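Hanging baskets on rails: fixing and loading

Wire and mesh baskets keep small items off the worktop and can be moved when the job changes. Most failures are at the fixing. 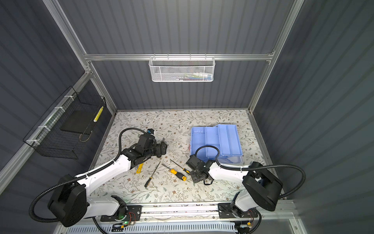

Teresa Dudek writes that her basket over the potting bench held for a whole winter on two ties, then dropped one end when she added a tin of screws. Two ties are too few for any basket that gets added to.

Ties
Use one at each end of the top wire and space the others evenly between. Pass the tie round the rail and a crossing point of the grid, so that it cannot slide along a single wire. Pull tight by hand, then one more click with pliers. Cut the tail flush with side cutters; scissors leave a sharp stub. Ties in a window or greenhouse go brittle. Check them every October and replace any that have turned pale.

Hooks
Closed hooks for baskets that stay put, open hooks for those that come down for washing. The gap should be no more than 3 mm wider than the rail, or the basket swings.

Load
Weigh the basket full on the kitchen scales. For light plastic ties I stop at 400 g per tie, well below what the packet claims. Heavy items go at the ends, close to the fixings. Glass jars belong on a shelf.

Small items
Anything narrower than the mesh will work its way through. Line the bottom with a piece of non-slip drawer matting, cut 8 mm short on each side so that it lies flat. Pens and brushes stand better in a corner.

Height
Base of the basket 52 cm above the worktop if you work standing, lower if seated. Try it with string first.

Cleaning
Warm water, washing-up liquid, old toothbrush. Dry coated wire at once where the coating is chipped. Bogumił Kubiak recommends clear nail varnish on the chips, two coats.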